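September, notebook, textiles corner

Picking up where I left off before lunch, because I had a whole page of thoughts about the navy things and then spilled tea on it (the page, luckily, and none of the fabric).

So, the navy pile. I've gone off dark knits completely. Every bit of fluff in the building lands on them, and under the long lights the creases just vanish when you look straight down, so you think you've got a nice flat piece and then you tilt your head and there's a wrinkle running right up one side. I've started checking from a low angle, almost with my chin on the table, and it works a lot better! Looks ridiculous, works fine.

Folding order as of this morning, for anyone taking over the pile:

- shake out first, away from the table
- lay it down, find the top edge, and get that straight before you touch anything else
- smooth toward yourself, never side to side (the fuzzy knits creep)
- sleeves in, sides in, then up from the hem
- flip it and leave it alone

The top edge is the whole game, I think. If I hold a piece up by its two upper corners and pull until the edge is nearly straight, the rest falls into place by its own weight and I can lay it down from the bottom up. If I'm lazy and let the middle sag, I get that smile-shaped droop, and then the fold comes out wider at one end and I have to start over. I wrote this down in the Promen notes too, but nobody reads the Promen notes, me included.

Pull too hard, though, and the knit stretches and stays a bit stretched. I did it to one of the Gosselin cloths and now it's a sort of trapezoid. It has gone to the bottom of the stack to think about what it did.

Printed tops are a separate headache. The big white lettering is stiffer than the cloth around it, so the fabric wants to bend beside the letters and never through them. I used to fight that. Now I let the print decide: put the fold line just past the lettering, accept that the panel is a little wide, and take up the extra on the next fold. Also, please lay them all the same way up. I lost a good while today turning tops around because half of them were facing the far end of the room and I kept reading words upside down.

Times, scribbled here so I don't lose the scrap of paper: plain cloths are down to 9 seconds each once I'm warmed up, and the printed tops are almost 405 seconds for a batch, which is slow, but I was being fussy about the lettering. I did four batches before my shoulders complained. The table is a touch low for me and I lean. Must ask if we can put blocks under the legs, or I'll just stand on less foot, whatever that means.

Table cover: I like the pale green much more than the bare top we had for the Mutelum job. Navy shows up beautifully against it, edges and all, and it has just enough grip that a folded piece stays where I put it. The gray cloths are harder to see on it, particularly late in the afternoon. Could try a darker cover for those.

Navy stuff, held up and laid out:

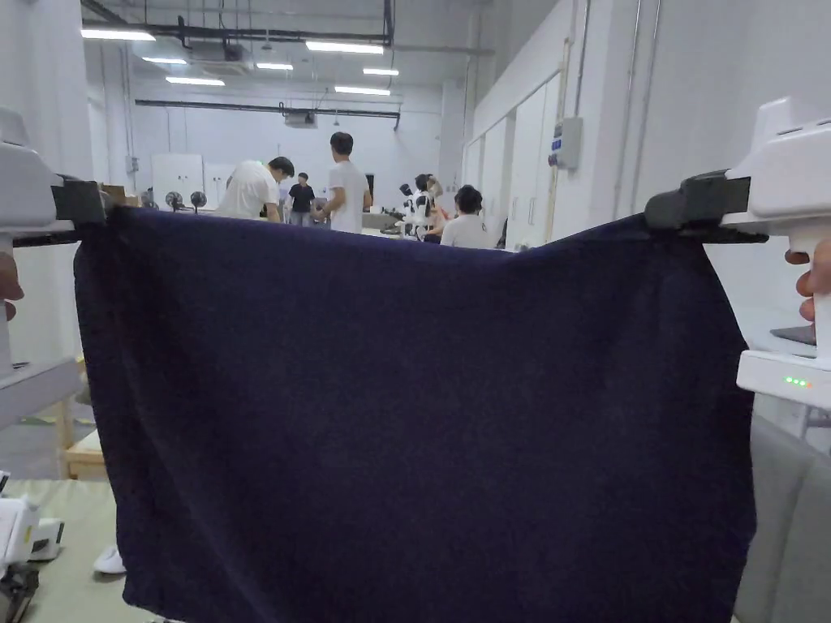
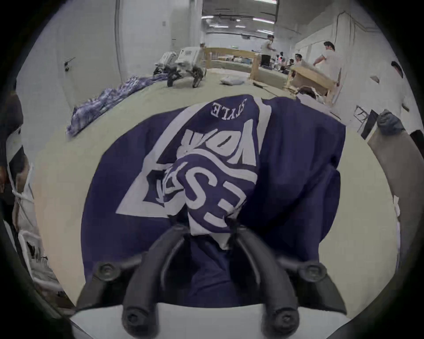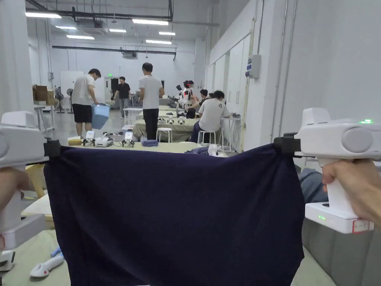
Right, stacking. Seven to a stack is my limit for the knits. Past that the pile starts to lean, and the ones underneath pick up a crease across the middle that takes forever to smooth out. Thin cloths can go higher, but then I can't get my hand under the stack in one go, so what's the point.

I also want to try the Fendix method again, the one with the fold in thirds lengthwise first. I was rude about it last time, but I'd been doing it on slippery patterned stuff that wouldn't stay put for anybody. On a fuzzy knit it might be lovely! The surface sort of holds on to itself. Will do one stack each way, leave both overnight and see which has slumped.

Still to do:

- refold the trapezoid one, or admit it's a rag
- lint roller (ours is down to the cardboard)
- pull the patterned pieces out of the navy pile, they keep sneaking in
- darker table cover, ask about it
- measure the table height properly before I moan about it again

Stopping at half past four, my hands smell like dryer sheets.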